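The bus from Lasance drops you at the bottom of the hill, and it is a ten-minute walk up to Ekdale's training ground. They open it once a year, in October, and let supporters see the parts they normally don't. I went with my brother, who has had a season ticket since he was 11.

We were met at the gate by Tamara Palamarchuk, who runs the academy. Our group went to the indoor hall first. It has one full-size artificial pitch, relaid in the summer, and a short running track down one side. The under-14s were doing a passing drill and took no notice of us.

Then the classroom block, where academy players do their schoolwork on weekday mornings.

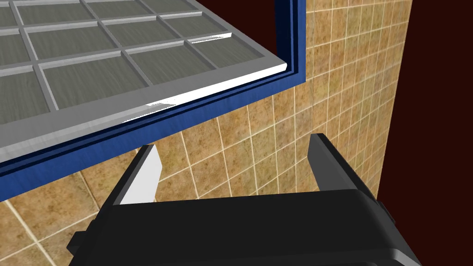 *Window sash with grey dividers, seen from below*

Palamarchuk talked for a while about where players come from. A boy who joined from Stemitz two years ago spoke no English and lived with a host family for his first season. The club now pays for language lessons for the families too. Someone asked whether the number of foreign youngsters kept local ones out. She said the rules on work permits made that less likely than people think, and that most of the under-16 squad went to school within walking distance.

The first-team building was shut apart from the gym and the canteen. Lunch was pasta or a baked potato. Hryhorii Demchenko, the goalkeeping coach, came and sat with us and answered questions about penalties. He keeps notes on every taker in the division, all on paper. 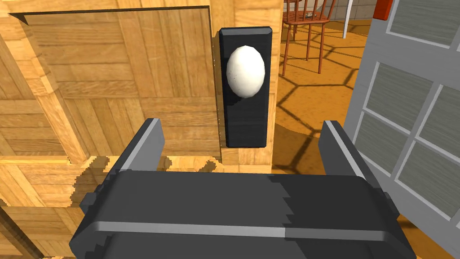
*Gripper and wooden cabinet*

After lunch we watched the reserves play Garcia on the outside pitch. It holds 4000 and the gate was given as 1151, good for a reserve match. Ekdale won 2-1, both goals from corners. The second half was slow and the wind got up.

Parking is free but full by ten. Tickets for the day go on sale to members first, and there are only 100 for the guided part.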